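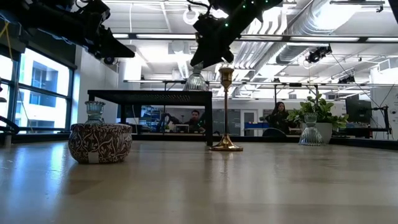
Display Table and Ornament Check — with comments

August, filed 4 pm. By the floor safety reader, Ingate

Ingate > Floor Checks > Display Tables > Sheet 602

I was asked to fill this in with ticks. I have filled it in with ticks and comments, as I don't believe a tick on its own has ever stopped a candlestick falling over. The form was drawn up for the Jurndale showroom and handed on to us, and parts of it read as if nobody had tried using it on a table with glass on it.

1. Table stands level and does not rock.
Pass. I leaned on each corner in turn. The form asks for a "visual check of level", and I would like to meet the person who can do that by eye. Use a spirit level or lean on it.

2. Table surface clean, dry and free of polish build-up.
Pass, with a grumble. Drallska spray has been used on this top for as long as I have been doing the sheet, and the tin claims it is non-slip. I remain to be convinced. I slid a felt-bottomed coaster across and it went further than I liked. Wipe with a barely damp cloth, then a dry one, and leave the spray in the cupboard until someone shows me a test.

3. Edges and corners free of splinters.
Pass. Run a hand along the underside too. The form forgets there is one.

4. Items set back at least 30 cm from any edge people walk past.
Not marked. I can't pass this on the day's layout alone, as things get shuffled whenever a customer wants a closer look. Thirty is also a strange number for a narrow table. Follow it at both long edges and you may have no table left. My suggestion is to keep the heavy pieces to the middle and apply the distance only on the aisle side.

5. Tall items stable under a light push.
Pass for now. Push with one finger at the top, the other hand ready behind. A proper candle in the cup changes the answer, so do the test again with one fitted. The form says nothing of this, and a heavy dinner candle is exactly what people put in.

6. Glass free of chips and cracks. 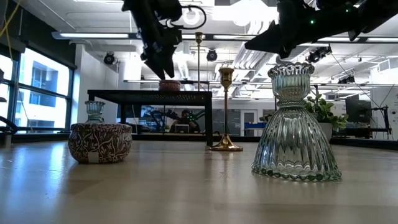 Chips are what this sheet is worst at finding. The box says "look for damage", and most people do that from standing height, see a shiny thing and move on. A crimped rim and a beaded foot like those on the large ribbed holder give a chip plenty of places to hide, and the ribs throw so many bright streaks that a hairline crack could pass for one more. Go round both edges with a fingertip in a thin cotton glove; if the cotton snags, take the piece off the table. Then hold it up against a plain dark cloth and turn it slowly. I have marked this item "to be done by touch" and will not sign it on looks.

7. No item stacked on or in another without support.
Comment. The small clear glass piece is shown with the paisley-patterned pot, and the usual defence is that it makes a nice pair. Fine, but lift the glass off before moving the pot, every time. If it has to stay as a display, put a pad of museum putty under it. I don't trust the folded tissue that was recommended to us.

8. Labels fixed and not hiding damage.
Comment. There is a small white label low on the front of the patterned pot. Labels are handy places for a crack to go unseen, and I don't say there is one. Peel and refix at the next check. Bedoya labels are meant to lift cleanly; I'd test that on something cheap first.

9. Candles: real flame permitted?
Fail, on the wording. The form says "with care", and that could mean anything. I have struck it out and written NO. Battery lights only on the display tables, whatever the catalogue looks like. Glass with deep ribs heats unevenly and I have no maker's paper saying these will stand it.

10. Second table behind: same checks applied.
Not done on this sheet. The black mesh-topped table needs its own. A perforated top is a different problem, since a narrow foot can sit half over a hole and feel steady until it's nudged. Anything small goes on a tray.

11. Brass checked for loose joints.
Pass. Hold the foot and try to twist the stem. No movement felt. Polish is not a safety matter, though I was asked to give the shine a mark out of 4. I have left that blank.

12. Next check due.
The form says 30 days. I'd sooner do it after every rearrangement, and keep the 30 as a backstop. Item 6 stays open until the glove test is written in.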